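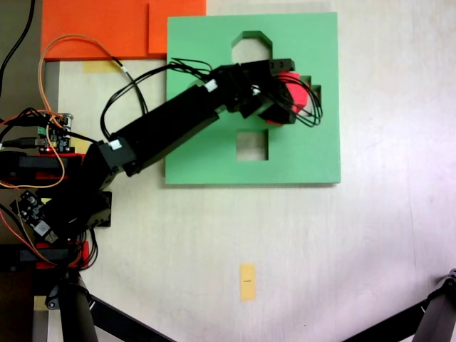
Ayane Kikuchi
Saturday, December 11, 2021

I've finished my first term of evening Portuguese at the Caldeira school, and a few people asked how it went, so I'm putting it in one thread.

The course is level one, for adults with no Portuguese at all. Two hours a night, one night a week, 11 weeks. There were 14 of us on the list at the start and most stayed to the end, though the two nights before Halloween were thin.

I should say I already speak Japanese and English and did French in school in New Brunswick. The French helped with reading and hurt with everything else. I kept putting the stress in the wrong place and the teacher kept tapping the desk where it should go.

She teaches European Portuguese. If you want Brazilian, ask before you pay. The website says "Portuguese" and leaves it at that. Two people in my group had booked for a trip to Brazil and one of them switched to a private tutor after the second class.

The first three weeks were almost all sounds. Nasal vowels, the sh at the end of words, the vowels that get swallowed. I found it slow at the time. By November I could hear where one word stopped and the next one started, and I doubt I would have got there from the book.

About the book: it's called Pullus, it has a chick on the cover, and it's fine. The dialogues are dated (a lot of people phoning hotels) but the verb tables at the back are clear. Buy it used if you can. The answer key is in a separate booklet and the used copies often don't have it, so check.

Homework was one page of exercises and a voice recording of a minute or so. I skipped the recording three times and regretted it each time, as the next class started with it.

Vocabulary I did on my own. I set a target of 1,000 words by Christmas, using paper cards and no app. I have 1,914 cards in the box as of this morning, but that includes verb forms and a lot of food. Words I could use in a sentence without stopping — much lower. I haven't tested it.

What worked for me with the cards: write the whole phrase, with the article, and say it out loud before turning it over. What didn't work was doing 60 in one sitting on Sunday night and none until the next Sunday.

The conversation group is separate from the course. It meets at the Cliketbridge library on the second floor, it's free, and you don't have to be registered anywhere. Level ones are welcome. I went 5 times. The first two I mostly listened. On the last one I explained how to make my mother's curry and was corrected on the word for carrot.

A few of the regulars there grew up in the Azores and their accent is quite different from what we hear in class. Worth knowing before you go so you don't panic.

Getting there: the Kukstead bus stops a block from the school, and the last one back leaves ten minutes after class ends. Pack up early if you need it. Street parking is free after six but the snow ban is on now, so read the signs.

Not so good: the room is cold, the photocopies are faint, and the listening exercises are played off a speaker at the front that you can't hear from the back row. Sit near the front.

There's no exam for level one. You get a sheet with comments on speaking, listening, reading and writing. Mine says to slow down and finish my verbs.

Level two starts in March, same night, same teacher. Registration is by email to the school office. I've sent mine in.

Someone asked about Spanish at the same place. They do run it, on a different night, but I haven't taken it and don't know the teacher.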